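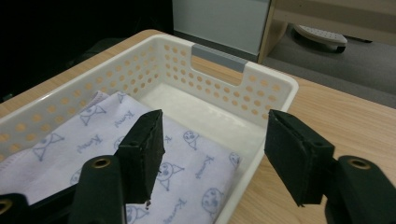

Fig. 2 : Pince manuelle à deux doigts, tampons en mousse, au-dessus d'un panier contenant une serviette pliée.

4. Règles de bonne pratique pour la manipulation de textile

Cette section concerne la pince manuelle Ostier et le poste de table Milton. Elle doit être lue par chaque opérateur avant la première séance. Version du 12 déc. 2018, qui remplace celle de mars.

4.1 Préparation du poste

1. Poser le panier directement sur la table. Ne pas mettre de tapis ni de cale dessous.
2. Placer la serviette pliée dans le panier. Il est permis qu'une partie du fond reste visible.
3. Vérifier l'état des tampons en mousse. Une légère usure des bords est acceptée. Si un morceau se détache et peut toucher le textile, le couper aux ciseaux, sans tirer.
4. Contrôler à la main que les deux bras sont bien serrés.
5. Ouvrir et fermer la pince 2 fois à vide.

Note : les motifs imprimés et les textes sur le tissu (par exemple « Kamui », semble-t-il, sur la serviette de la fig. 2) ne sont pas un motif de refus. Noter seulement le type d'article dans la fiche Dabbas.

4.2 Approche et prise

1. Approcher la pince par le dessus, à vitesse régulière.
2. Pour prendre la serviette, amener les deux tampons au-dessus du tissu, puis descendre jusqu'au contact.
3. Pour prendre le panier, placer un tampon à l'intérieur et l'autre à l'extérieur de la même paroi. Ne pas serrer dans la découpe de la poignée.
4. Fermer doucement. Arrêter de serrer dès que l'objet est tenu.
5. Soulever, déposer, ouvrir complètement, puis retirer la pince.

ATTENTION : ne jamais mettre la main libre entre les deux doigts pendant la fermeture. Risque de pincement.

ATTENTION : une paroi perforée peut plier sous l'effort. Si la paroi se déforme, relâcher et recommencer avec moins de force.

4.3 Éclairage et environnement

L'éclairage doit venir principalement du haut. Les zones sombres derrière la table sont tolérées, à condition que l'intérieur du panier soit bien éclairé.

4.4 Entretien

Remplacer les deux tampons ensemble après 4000 cycles, ou avant si la mousse est déchirée. Référence de la pièce chez Tostesetti : 384. Après le remplacement, attendre 90 minutes pour la colle et refaire le point 5 de la section 4.1. Inscrire le changement dans la fiche Dabbas avec les initiales de l'opérateur.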